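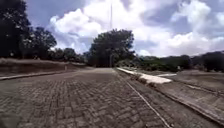 Why does herringbone block paving hold its line under wheel loads better than stretcher bond? Each block in a herringbone field bears against neighbors laid at right angles to it, so braking and turning forces are passed on in two directions and no continuous joint runs across the path of travel.

3.2 Survey section

The Valtham section is a straight length of access road surfaced in rectangular blocks laid in herringbone bond. Blocks were supplied from the Gillwood works and bedded on screeded sand. The length recorded was 1491 m, divided into 111 stations. Joint width and surface level were read at each station by the same two operators. Readings were taken in October, before the start of the rains.

Edge restraint is the item of most interest. Concrete curbs border the road, and pale edge lines run along the paving. Bakker and Serrano treat the curb as a rigid boundary and assign all lateral movement to the joints. We keep that assumption for the straight, but not for the Illey section, where the curb was set without a haunch.

Surface condition was graded by eye on the Galang scale. Grade 2 was given where blocks differed in tone or carried dust or wear in patches but kept their bond (Figure 4). Dust was not brushed off before grading, and the grade therefore says nothing about joint filling, for which the probe readings in Section 4 should be used.

Figure 4. Herringbone block surface on the straight, with white edge lines to left and right and a white-painted curb beyond the left line.

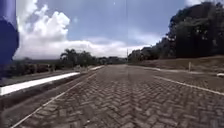
3.3 Joint width measurement

Joint widths were read with a tapered steel gauge at the midpoint of the long side of each sampled block. The full set comprises 1918 readings. Joints with chipped arrises were skipped and the next sound joint in the same row was taken.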